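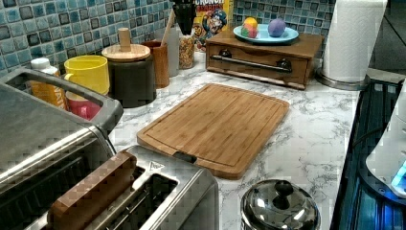 To: the small-kitchens list
From: Yutong Xu
Date: February 9, 2024
Re: Re: Re: counter layout, toaster end

Quick reply, on my lunch, will do the rest tonight if I miss something.

On the list Firkari wrote:
> We have one good run of counter and it is full. Toaster oven, toaster,
> kettle, knife block, the big board, plus all the stuff that washes up along
> the wall. My partner wants the toaster gone, I want the toaster oven gone,
> neither of us will budge. You said back in August you kept both. How is that
> working? Do you really make breakfast in there? And what do you do with
> the board, mine is always in the way. Also what did you end up paying for
> the tile, if you don't mind. We have 14 feet and it feels like four.

Yes kept both. Still have both. Tried a month with only the toaster oven, it's fine for anything with cheese on it, but plain toast took forever and came out dry on one side. Two-slot went back on the counter and everybody calmed down.

How it sits now. Toaster oven at the left end, big stainless one. Two-slot right up next to it. Board in the middle, on an angle, near end almost touching the toaster. I know the angle looks sloppy. I tried it square to the wall for a while and kept having to shove it out of the way to get at the toaster. On the angle the toast goes straight from slot to board, butter it, cut it, done. Two steps less. Try it before you decide to hang the board on a hook like the guy who posted last week, I did the hook thing and stopped using the board at all.

Get a board with a groove if yours doesn't have one. Mine is bamboo, rounded corners, groove all the way round. Tomatoes stay on the board and off the counter. Crumbs collect in the groove too so you have to tip it over the sink, bit of a pain.
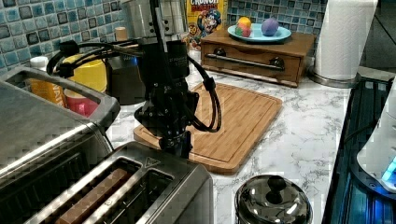
Back row. This is where I lost the most space and where I'd start if I were you. Rule in our house is the back row is for things that get used before 9 am, and everything else has to find a cupboard. Coffee things stay. The yellow stays where it is becuase it's the only cheerful thing in there and I was outvoted on moving it anyway. Dark gray canister stays. The orange bottle is supposed to live in the pantry and does not. I've given up.

The little wooden box with the drawer, somebody asked about it off list. It goes behind the board. One drawer, long metal bar handle. I keep tea bags, bag clips, rubber bands in it, and the takeout soy sauce that was breeding in the utensil drawer. Not a brand thing as far as I know, came from a yard sale with no lable on it. Wurkholm has something along those lines in their catalog but deeper, measure first. Over 40 people on this list and at least half have bought an organizer that didn't fit, me included, twice.

Pot lids. No answer. One always ends up on the counter next to the board. I bought a lid rack from Kultberg, it holds the lids fine but then the cupboard door won't shut. If anyone has solved lids please post.

Cleaning. White marble pattern hides crumbs a lot better than I expected, which is good and bad. You think it's clean and then put your sleeve down. I pull both appliances forward once a week, wipe behind, push back. Takes 13 minutes, I timed it to win an argument. Do the crumb tray in the toaster oven the same day or you'll never do it. Cold, unplugged, obviously.

Tile. The small square mosaic, blues and teal and the dark navy. Got it at Nazari, came on sheets, was on clearance at 60 dollars a box. Don't ask me how many boxes, the receipt is in a folder in a box in the garage. Love the color. Light grout was my idea and I'd go a shade darker if I did it over, the part nearest the toasters takes a lot of wiping. Seal it. We waited too long.

Your kettle. Can it go on the stove side? Ours went there and it freed up enough for the board. Knife block, get rid of it, magnetic strip or a drawer insert. That's most of your problem right there I think, plus the big board if it's really as big as you say. Cut the board down or get a smaller one for mornings and keep the big one upright in a cupboard for weekends.

As for who wins, toaster or toaster oven, put masking tape on the front of each and make a mark every time it gets used, two weeks, then look. Ours came out close enough that we dropped it.

Have to run. Will measure the toaster end tonight and send you depth and width, you'll want the depth with the handle included, the handle sticks out more than you'd think.

Yutong

PS whoever has the Kultberg rack in the narrow size, does the door close??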